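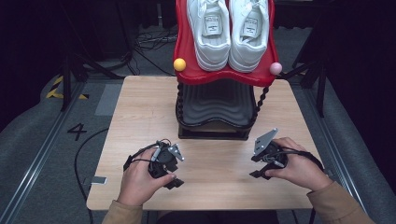 So Brendonley want 65 for a seat behind the goal next season, up from 50, and the club calls it "rewarding loyalty." I'm not sold. We finished in the bottom half, scored 30 goals and let the only winger who could cross a ball go to Clalier in August.

The pitch is that the money pays for a striker. Maybe – but I heard the same thing last summer, and we got a backup keeper. They say 800 people have renewed already. I'd like to see that number once the first away results come in.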